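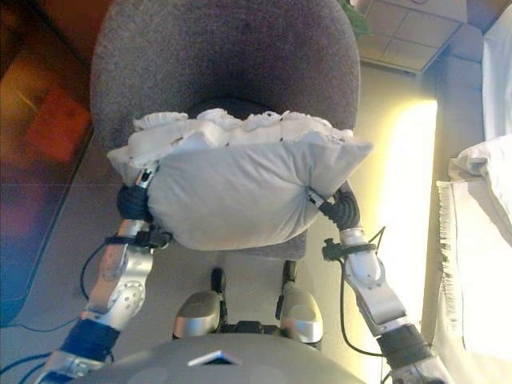

Soltani issues grip-release notice for Misano two-arm household units

FORKHAM, November – Soltani has suspended soft-goods handling on all Misano two-arm units running release 17 of the hand controller, following a fault in which one hand stayed closed after an open command. No injuries have been reported. Customers should install release 18 before resuming work with pillows, bedding or other upholstery.

The fault was recorded at the company's Forkham test site during a pillow placement routine. The left hand opened on command. The right hand held its grip for 85 seconds while the arm carried on to its retract position, pulling the fabric and tipping a chair. An operator stopped the unit using the wired pendant.

Log analysis traced the fault to the finger current limit. When gathered fabric binds between the fingers, motor current can rise above the limit at the moment of release. The controller then reads the event as a collision and holds position. The arm controller did not receive the hold status and continued its programmed motion.

Soltani repeated the routine 700 times on release 17 and reproduced the hold in 238 cycles. All involved bunched fabric. The fault was not reproduced with rigid objects.

Release 18 makes two changes. Arm motion is now inhibited until both hands report open, and a failed release triggers a protective stop with an audible alarm. The stop must be cleared manually at the pendant.

"The hand was behaving as specified. The fault was in the message path between hand and arm, and our acceptance tests did not cover it," said Farzad Hosseinzadeh, head of product safety at Soltani. "Those tests have been rewritten."

Until the update is installed, operators should disable the soft-goods program group, keep people outside the marked arm radius and keep the pendant within reach. Units supplied through Stovonero will be updated by its service centre at no charge. Hand serial numbers and the installed release are listed under Maintenance on the pendant display.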